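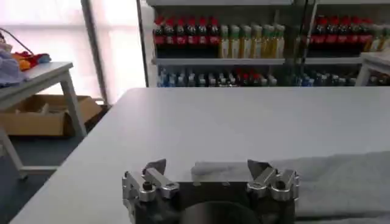
Fadside Bird Calls

Readme for version 2, January 18, 2021

Fadside is a set of short recordings of backyard and marsh birds, with a plain text label for every clip. I started it because I wanted to learn my local wrens by ear, and then I couldn't stop! Version 2 adds 61 new clips, most of them from the Imerow marsh, where the rails were wonderfully loud all November.

What you get

clips/ has the sound files, mono WAV, up to 30 seconds each
labels.csv has one row per clip: file name, species, place, call or song, notes
skipped.txt lists recordings I left out and why (mostly wind, one leaf blower)

Labels

I label everything first and Shinji Sugawara checks it. His ear for sparrows is far better than mine, so where we disagreed I went with him and put "disputed" in the notes column. Please look at those rows, I'd love more opinions.

Known problems

Dawn clips often have three or four birds at once, but only the loudest is labeled. Frogs get into nearly all the marsh clips. Anything below 200 Hz has been filtered out, so don't use this set for bitterns or owls.

Use

Free for any purpose. A credit to Fadside is nice.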